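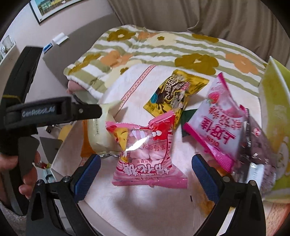
Corina Hollenstein has been running the collection side of the Wuder project since June, and she says most of her working day goes to deciding what to throw away. The project records people picking up small household goods with a hand-held gripper, and the recordings are used to train a policy that later runs on an arm. Her group at Dreltus handles everything between the person holding the tool and the training team.

The current set is packaged snacks. "Packets are a bad object for a model and a good object for a data set," Hollenstein said. "The shape changes when you touch it. The print on the front tells you very little about where the edge will be once the fingers close."

The set stands at 2,204 recorded grasps, of which 1,527 have been accepted. The rest failed review. Hollenstein reads the reject log herself every morning before the first session, which starts at 8:30. The most common entry is a tracking loss, where the position of the tool can't be recovered for part of the motion. The second is what the log calls a double take: the operator closes on a packet, opens again and closes somewhere better.

Whether to keep double takes has been argued over for most of the project. Przemysław Nowakowski, who trains the policies, wanted them out at first. His early models had picked up the hesitation and would hover above a pile, opening and closing without committing. He has since changed his mind in part.

"If the first close touches the packet and the second one fixes it, that's a recovery, and I want it," Nowakowski said. "If the first close is in the air, the person was thinking. I don't want to train on thinking." The log now has separate codes for the two.

Sessions are held in furnished rooms with the bedding, curtains and shelves left as they are. An earlier set was recorded on a gray bench in the Dreltus lab, and Nowakowski describes the result as a policy that worked very well on a gray bench. Patterned cloth was the first thing to break it. The segmentation step treated a printed stripe as the edge of an object, and the fingers went for the stripe.

Glare is the other persistent problem. Glossy film throws a bright spot that moves as the tool comes down, and the spot can cover the part of the wrapper that matters. Hollenstein was asked whether the lamps could be softened. "They could, and then we would have 400 clean recordings of a room that doesn't exist," she said. Operators are told to leave the lighting alone unless they can't see the packets themselves.

The instructions for operators run to one page. Approach from above. Open the fingers fully before the descent. Pick one packet and stay with it. Lift clear of the pile and hold for a count of two, then place and release. Speed isn't mentioned, on purpose; an earlier version asked for slow, even motion, and the operators all slowed down at the same point just above the pile.

Ghizlane Ramadan has recorded more of the snack set than anyone else. She said the overlapping packets take the most judgment. "With your hand you'd slide the top one off and not notice you did it," she said. "With two fingers you have to choose an edge. I usually go for the crimped end – it stands up a little and the pads can get on both sides." She rearranges the pile after every tenth grasp by gathering the packets up and dropping them again. Placing them by hand produced piles that were too tidy.

Labels are kept thin. Each recording gets a start, a close, a lift and a release, plus one line of plain text naming the item by its packaging. Henryk Wysocka, who maintains the labeling tool, said the text line causes more disagreement than the four time marks. Two labelers will write "pink bag" and "strawberry bag" for the same packet. Both are accepted at present, and he would like a rule before the next set begins.

That set will be soft bakery items in individual wrappers, with 304 grasps planned as a pilot. Hollenstein expects the reject rate to go up. A wrapped bun gives under the pads, so the moment of contact is hard to mark from the recording alone, and the labelers have been placing it late. Wysocka is testing a version of the tool that marks contact from finger width and leaves the labeler to confirm it. Nowakowski has asked for the raw widths as well, in case the threshold has to be moved afterward.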